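Skirnard Home Arm: Set-up Guide
Section 4: Your first practice chore (the bathroom tidy)
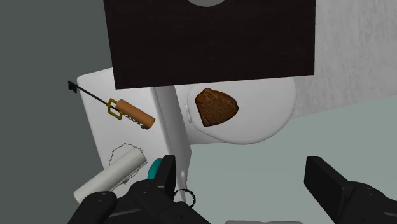 I wrote this section after the unboxing and wall-power chapters, so I'm assuming your arm is bolted down, plugged in and has finished its long first update. If it hasn't, go and put the kettle on. The update really does take a while and there's no point hurrying it.

People write to me all the time asking whether the thing can do the housework yet. My answer is: a bit of it, slowly, if you pick the right bit and stay nearby. Picking up small things and putting them somewhere else is the right bit. Scrubbing isn't, folding a fitted sheet certainly isn't, and I wouldn't let it near a full mug of tea. So we start with clearing clutter, and we start in Plolik, the practice program, where a dropped necklace costs you nothing at all.

Why a bathroom? It's a mean little job! Everything is white and shiny, the ledges are narrow, and people leave the oddest mixture of stuff lying about on them. A long thin tool, a loo roll, a chain, a bracelet, a bit of something bready: each wants a different sort of grip, and the arm has to choose. If it copes there, a kitchen worktop will feel like a holiday.

4.1 Before you start

You'll need the arm, the tablet with Plolik on it and a clear evening. Around the real arm, keep the space free of children, pets and dangling sleeves, even when you only mean to practise on the screen.

CAUTION: Plolik can drive the real arm if Live Link is switched on. Check the top corner of the tablet. If the little dot is orange, Live Link is on. Tap it until it goes grey. I have forgotten this myself and sent a toothbrush mug across the room.

4.2 Loading the practice room

1. Open Plolik and tap Rooms, then Bathroom.
2. Choose Clutter: Mixed. (Clutter: Light is fine for showing your mum, but the arm learns very little from it.)
3. Wait for the room to draw. On an older tablet the walls come first and the small things pop in afterwards.
4. Tap Wake Arm. The fingers should open and close once. If they only twitch, go back to section 3 and run the finger check again.

NOTE: Things land in a new muddle each time you load the room. If your screen doesn't match your neighbour's, nothing is wrong.

4.3 Telling it what goes where

The arm has no idea what belongs in a bathroom. You have to say, and you have to be plain about it.

1. Tap an item. A white ring appears round it.
2. Choose Keep, Move or Bin.
3. For Move, drag a line to where you want it. I send jewellery to the dish, tools to the hall drawer and food to the bin (always the bin, I don't care how recent it is).
4. Carry on until every item has a ring, then tap Save List.

If the arm asks you to confirm something that seems obvious, just answer it. Brown crusty things give it a lot of trouble, and so do white rolls on white china, where it can lose track of where one stops and the other begins. I've stopped finding this annoying, more or less. My own eyes aren't brilliant in there before breakfast either.

4.4 Running the chore

1. Set Speed to 2. It goes up to 11 and you will be tempted. Please don't, not yet.
2. Tap Run.
3. Watch the first pick all the way through. The fingers should come down on both sides of the item, close, pause and lift.
4. If it misses, let it try again by itself. Step in only when it has gone for the same item over and over without any luck.
5. When the list is done, tap Score.

CAUTION: Chains are the worst of the lot. One finger goes through a loop, the other closes on nothing, and whatever the chain was draped over comes along for the ride. Always put chains first in the list, before anything they're touching.

NOTE: Long tools should be held near the handle. If the arm keeps going for the thin end, tap the item, choose Grip Point and put the mark on the handle yourself. It'll remember.

4.5 How much practice is enough?

Plolik will happily run the room 1000 times overnight with the screen off, and I'd let it. Leave the tablet on charge and tap Night Run before bed. In the morning you get a chart with a green line on it, and what you want is for that line to have gone flat. If it's still climbing, give it another night.

A flat line means it has got as good as it's going to get with the items you gave it. Mine still fumbles the bracelet now and then. Small, floppy, dark things are hard, and I haven't found a setting that cures it. The soft finger pads from Kokkinos help a little with beads, so I fit those when I know there's jewellery about, and the Casier tray is handy as a landing spot because its sides are low enough for the fingers to clear.

4.6 Moving to the real bathroom

1. Turn Live Link on. The dot goes orange.
2. Put out a few things you don't mind losing. Leave your good necklace in its box.
3. Close the lid of the toilet. I can't say this loudly enough.
4. Keep Speed at 2 and stand where you can reach the stop button.
5. Run the list once, then check each item for scratches before you run it again.

CAUTION: Don't run the arm while anybody is using the room, and dry the floor first. The base is splash-proof but the plug isn't.

You'll notice straight away that it's slower than you are. I can clear my bathroom before the arm has finished thinking about the loo roll. But I can leave the list with it and get on with the ironing on the landing, one ear open for the stop beep, and for me that has been worth the bother of setting it up.

If the arm stops halfway with a red light, turn to section 9. If it stops with a blue light, it's only asking a question, so go and look at the tablet.

Section 5 covers the kitchen worktop.

We use cookies to remember your manual language and where you left off reading. Accept all | Manage choices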